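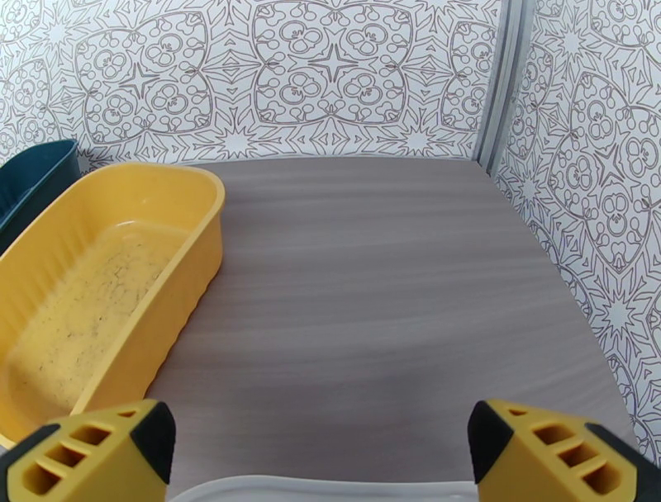

A yellow plastic tray on a wood-grain tabletop, with patterned paper on the walls behind.

Sorting tray

A sorting tray is a shallow, open basin used to keep small or messy work in one spot. It's a wonderfully simple bit of household gear, and it turns up everywhere: potting seeds, sorting beads, cleaning brushes, rinsing paint rollers, you name it!

Shape and material
Most modern trays are moulded plastic, longer than they are wide, with rounded corners that are a joy to wipe out. A thick rolled rim stiffens the edge and gives the fingers something to grip. Many have ribbed side walls as well, which help a thin basin keep its shape when it's lifted full. Colour is mostly a matter of taste, though pale floors are much loved by bead and seed sorters (dark crumbs and stray hairs show up straight away).

History
The hobby writer Rosalind Oyelaran traced the ribbed style to the Ladov catalogue, where it was item 498 and came in 5 colours. Emik later sold a deeper version, still favoured by gardeners.

Care
Loose grit is tipped or brushed out before washing, as rubbing it around will scratch the floor. Warm soapy water does the rest. Trays left in strong sun can go brittle, so a shaded shelf is best for storage.

See also
Potting bench
Seed tray
Washing-up basin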